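Servicestelle Textilausstattung Gundasetti
Vorgang: Ablösung des Druckbildes bei T-Shirts, weiß, Motiv »DA«
Kategorie: Wäsche und Pflege
Gemeldet durch: Aslı Ertürk
Bearbeitung: Meirion Morgan
Status: in Bearbeitung

Meldung
Bei den im Juni ausgegebenen T-Shirts (weiß, flächiges Muster aus kleinen schwarzen Zeichen, großer schwarzer Schriftzug auf der Brust) wird nach der Wäsche ein Abrieb des Druckes festgestellt. Betroffen ist vor allem der Schriftzug, in geringerem Umfang auch das Zeichenmuster im Bereich der Seitennähte. Bisher liegen 42 Rückmeldungen vor. Die Gesamtauflage beträgt 2.000 Stück. Es wird um Klärung gebeten, ob die Ware zu reklamieren ist oder ob das Waschverfahren angepasst werden kann.

Eintrag 1, Morgan, 9:40 Uhr
Pflegeetikett geprüft. Vorgesehen sind 40 Grad, Schonschleudern, auf links gewendet, kein Trockner. Die Wäscherei Sasel wurde um Übersendung der Programmdaten gebeten.

Eintrag 2, Morgan, 11:15 Uhr
Rückmeldung der Wäscherei: Die Shirts wurden mit der übrigen Oberbekleidung bei 60 Grad gewaschen und anschließend im Trockner behandelt. Ein Wenden erfolgte nicht. Eine gesonderte Pflegeanweisung lag dort nicht vor. Sie ist unserem Auftrag nach Aktenlage nicht beigefügt worden.

Eintrag 3, Morgan, 14:05 Uhr
Zwei ungetragene Shirts aus dem Lager entnommen und nach Etikett gewaschen, eines davon zusätzlich gebügelt. Ergebnis nach fünf Durchgängen: ohne Bügeln kein sichtbarer Abrieb. Beim gebügelten Stück haftet der Schriftzug an den Kanten nicht mehr vollständig. Das Zeichenmuster ist bei beiden Stücken unverändert. Prüfstücke und Befund wurden der Druckerei Lesell zur Stellungnahme zugeleitet.

Vorläufige Maßnahmen
Bis zur Stellungnahme sind die Shirts getrennt zu sammeln, auf links zu wenden und bei höchstens 40 Grad zu waschen. Auf Trockner und Bügeleisen ist zu verzichten. Beschädigte Stücke werden an der Ausgabe getauscht, der Ausgabebeleg ist vorzulegen. Ein Anspruch auf Ersatz in einer anderen Größe besteht nicht.
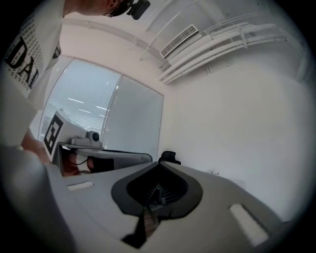

Lerato Mokoena: Bitte in die Anweisung aufnehmen, dass auch kein Weichspüler verwendet werden soll. Bei der vorigen Auflage wurde der Druck davon klebrig, obwohl wir mit 30 Grad gewaschen haben. Außerdem ist offen, ob der Tausch auch ohne Beleg möglich ist. In unserem Bereich wurden bei der Ausgabe keine Belege ausgehändigt.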